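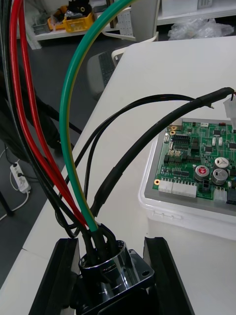
Watching the final from the Mandagi night shift

epaiva_771
Anyone else on nights for the final? Tip-off is 2 in the morning our time. Gilmar wants it on the big telly in the canteen. Last year we had it on Odair's phone, propped against the ketchup.

rangel_o
My phone did a fine job. You saw at least half of the players.

palomino.r
I'm on earlies and I'll come in for it anyway, which tells you how things are at home. Who's got the Sesov login?

gmeireles
Sesov dropped the basketball in November. It's on Buvex now and they want a fiver for the night. I say we all chip in.

rangel_o
A fiver to watch Trornumano lose by 20? I can be disappointed for free.

epaiva_771
They beat your lot twice, Odair.

rangel_o
Once. The other was a friendly.

epaiva_771
There was a trophy.

rangel_o
There was a plate.
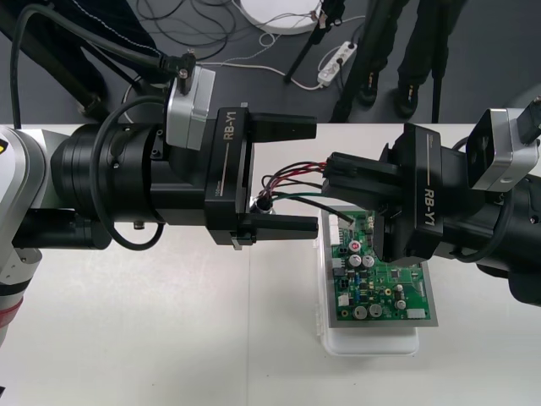

The RB-Y1 bench, green board on its tray.

edith_b
Can we not have it in the canteen? Some of us eat our dinner in there. Last time Gilmar stood on a chair for the whole of overtime.

gmeireles
It was a tense overtime, Edith.

edith_b
It was my chair.

palomino.r
Training room then? The projector works if you hold the lead at an angle.

gmeireles
Fine. Training room, 5 to 2, bring your own crisps. Odair can hold the lead.

rangel_o
Only till half time.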